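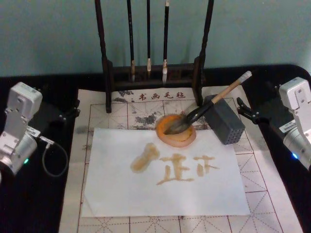
Calligraphy bench, an arm at each side, brush resting on the dish. Three characters on the sheet.

Drernuvard brush set: README

Contents
Recordings of two arms trying to write with a brush, made to compare two controllers on the same hardware. There are 313 episodes. Some of them contain handwriting.

Why a brush
Our last comparison used pegs and holes, and both controllers got nearly everything in, so the results table was a very expensive way of printing the same number twice. Mateja Vidmar suggested calligraphy. A brush bends, holds a varying amount of liquid, and leaves a permanent record of every mistake on the paper, where visitors can see it.

Controllers
wultik: position control at 50 Hz, stiff. Goes exactly where it is told, including into the table.
steltthorpe: compliant, same rate. Gives way on contact. On a bad day it gives way before contact, out of politeness.

Both were run by the same two operators, Gorazd Hoxha and Despina Nikolovski, who swapped controllers every 9 episodes. Gorazd would like it noted that he had never held a brush before. The data notes this at length.

Bench
Black tabletop, gridded felt mat, hanging brush rack at the back, round orange dish for the liquid, and a dark gray block with small holes to prop the handle on. The block is part of the setup, so please stop writing to ask whether it can be edited out. The mat has ink stains on it. We wiped the mat between sessions in the sense that somebody was asked to.

The liquid is yellowish-brown and spreads into the paper more than we would like. If you plan to score stroke width, read Known problems first.

Task
Lift the brush off the dish, write one to three characters on a loose sheet, put the brush back across the dish with the bristles in the liquid. An episode ends when the operator presses the pedal or says a word we have removed from the audio.

Layout
episodes/ one folder per episode: joint states, commands, video
sheets/ flat scans of each finished sheet, same numbering
labels.csv controller, operator, target characters, score
notes.txt Maite's comments, unedited

Scoring
Maite Iglesias scored every sheet from 0 to 9 without knowing which controller made it. Boris Trajkovski rescored a subset and came out kinder. We kept Maite's numbers. Both sets are in labels.csv if you feel like averaging them.

Known problems
Stroke edges bleed, so width measured from the scans is always too large.
Loose sheets slide and crumple. Use the video to find the sheet, and don't trust its position against the grid.
The dish was refilled by eye. Early strokes in a session tend to be wetter.
Camera mount was bumped in May. Calibration files come in 2 versions; labels.csv says which one applies.

Results so far
Steltthorpe scores better on long sweeping strokes and wultik on short ones. Neither should be asked to address wedding invitations.

Questions go to Despina. Complaints about the scores go to Maite, who has notes.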